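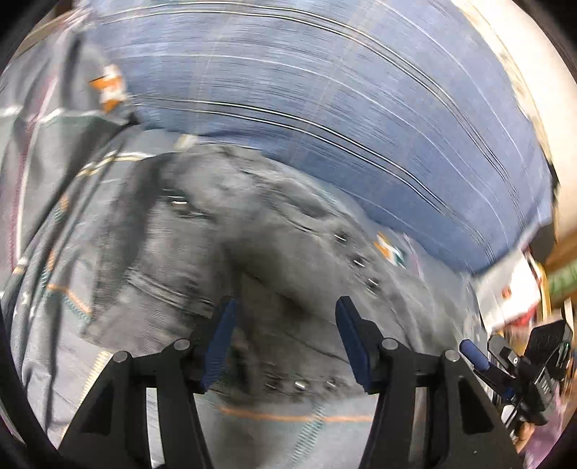 Flostora open afternoon, Hillness

The bedroom was the busiest room in the house when I got there. A bed-sized heap of cloth, a person standing over it with a gripper in one hand, and a small group of visitors trying to stay out of the way. The work that afternoon was laundry, mostly denim, and the operators were picking it up, moving it, putting it down, and starting over.

Flostora rents an ordinary house at the end of a street in Hillness and uses it to record people doing chores. The recordings go to train a model that is meant to run on a robot arm later. The company opened the place to visitors for one afternoon in February. I signed up through a mailing list for people who work in warehouse automation. Most of the others on the tour were students or worked at parts suppliers.

Getting there

Parking is on the street and there isn't much of it. The house has no sign. I walked past it and had to come back when I saw people with name stickers on the porch. We signed a form saying we wouldn't film inside the rooms where recording was going on, and that if our voices or hands got into a recording it would be thrown out. Shoes came off at the door. Coffee was in the garage, next to the shelving where they keep the clothes.

Marlina Mandagi runs the house day to day. She gave a short talk in the garage before we went in. Flostora has three rooms set up at any one time and changes what is in them every week. When I visited it was a bedroom, a kitchen and a hallway with a closet. Furniture gets moved, bedding gets swapped, and things that have nothing to do with the task are left lying around on purpose. A model that has only seen tidy rooms does badly in a messy one, she said, and their first batch was much too tidy. They threw a lot of it away.

The hand tool

The operators don't drive a robot. They hold the gripper itself and do the task with it, and a wide camera on the tool records what the fingers see. The housing is black, and so are the two fingers, with slots cut in them and blue padding at the tips. The tips lean in toward each other, so even when the gripper is open you get a rough idea of where they will meet. A boxy module sits off to the right with a cable running down from it.

They call the tool the Vukau. I asked whether that was a brand and was told it was a nickname that stuck. The design has been changed several times. The rubber on the tips is the part that wears out first, and there was a bin of used ones in the garage.

Visitors were allowed to try a spare tool on a dish towel. It is heavier at the wrist than I expected. Closing the fingers on cloth is easy. Getting one layer and leaving the one under it is not easy at all. I picked up the towel and the place mat beneath it on my first try, and so did the man after me.

The thing I kept doing wrong was looking at the towel from the side, the way you would with your own hand. Florence Sawatzky, who trains new operators, told me to think about what the camera can see from where it sits. If the fingers hide the edge of the cloth at the moment of the grasp, the recording doesn't teach much. She teaches people to come in from above with the fingers apart and the edge between them.

Why denim

I had assumed thin fabric would be the hard case. Florence said thin fabric is hard in its own way, but jeans cause more bad recordings. They are stiff in some places and soft in others. The rivets and snaps catch the light and look different from one moment to the next. And dark denim has folds that are hard to tell apart on camera, so a person reviewing the clip can't always say which fold was grabbed.

In the bedroom the dark gray denim was lying in a pile of wrinkles on a light gray cloth printed with thin orange and green lines and zigzags, with a big blue cloth spread out behind it. From a few steps away I couldn't tell if I was looking at pants or a jacket. With the tool over it you could pick out the row of metal studs along the lower edge, and that helped some.

The patterned cloth underneath was a deliberate choice, Florence told us. Printed lines give the software something fixed to follow when it works out how the tool moved through the room. They also tempt the model. A stripe can look like the edge of a garment, and an early version of the model spent a lot of effort trying to pinch printed lines. The answer was to record more of it, with a person ignoring the lines and going for the real edge.

How a session runs

Each operator works from a card. The card says what the garment is, where it starts and where it should end up. It doesn't say how to do it. The operator drops the garment from waist height so it lands differently each time, starts the recording, does the task, stops, and says "keep" or "toss" out loud. Someone at a laptop in the hallway marks the clip.

The target is 200 kept clips per person per shift. Marlina said this was set after asking the operators, and that a higher number they tried earlier gave them worse clips. Most clips on the garment cards run under 30 seconds. Longer ones are usually tossed, as they tend to have a lot of hesitation in them and the model picks that up too.

Speed came up again in the questions. A visitor pointed out that quick hand movements blur the picture. Marlina agreed. Operators are told to move at a normal pace between grasps and to slow down just before closing the fingers. Blur in the middle of a move is accepted. Blur at the grasp gets the clip tossed, but only if the reviewer can't tell what was grabbed.

Mistakes are kept more often than I would have guessed. If an operator misses the waistband, lets go, and gets it on the next try, that is a keep. If they stop and straighten the cloth with their other hand, it's a toss. The free hand is supposed to stay behind the back. I saw it creep forward a few times while people were concentrating.

The review desk

The hallway was too narrow for a group, so we went through a few at a time. The reviewer had clips playing at double speed with a simple set of keys for marking them. Every clip is looked at by a second person before it leaves the house. When the two disagree, it goes in a folder that Florence goes through at the end of the day.

I watched for several minutes. The wide lens puts a dark ring around the picture, and after a while I stopped noticing it. Harder to get used to was how little of the room you see once the tool is down over the cloth. The clips with denim took the reviewer the longest. She stepped back and forth through the grasp on most of them.

Before the clips are sent on, a script checks that the tool's path through the room makes sense. It is called Beneš, after a street where the company had its first office. If the path jumps, the clip is dropped no matter how good the grasp looked. Blank walls cause this, and so do big plain sheets of cloth held close to the camera. It was one of the reasons given for leaving clutter in the background.

What the robot does with it

There was no robot at the house. We were shown a video in the garage of an arm with the same fingers lifting jeans from a bed and laying them in a basket. It worked in some of the attempts and failed in others, and they showed both. In one failure the arm lifted the bedding along with the jeans and carried on as if nothing was wrong. Marlina said this was the error they see most, and the denim cards were written to deal with it. Those cards had been in use for three months.

I asked how they would know when they had enough denim. She said they test a new model against the old one on garments neither has seen, and stop recording a category when the results stop moving. Towels had reached that point. Jeans hadn't.

Some practical notes

The tour takes most of an afternoon if you stay for the questions. Wear socks you don't mind being seen in. The stairs to the bedroom are steep and there is no elevator. If you want to try the tool, ask early, as the spare was needed upstairs later on and the hands-on table closed.

They are hiring operators. No background in robotics is asked for. Florence said the people who do well are patient and don't mind repeating a job, and that a few of her better ones came from alteration shops. New operators spend their first shifts on towels and socks and move to denim once most of their clips pass review.

I asked for a copy of one of the garment cards to show people at work and was told they don't hand them out. Marlina did write down the size of the fingertip pads for me, and the name of the rubber they use now. The next open afternoon hadn't been scheduled when I left. The kitchen will be the main room for that one.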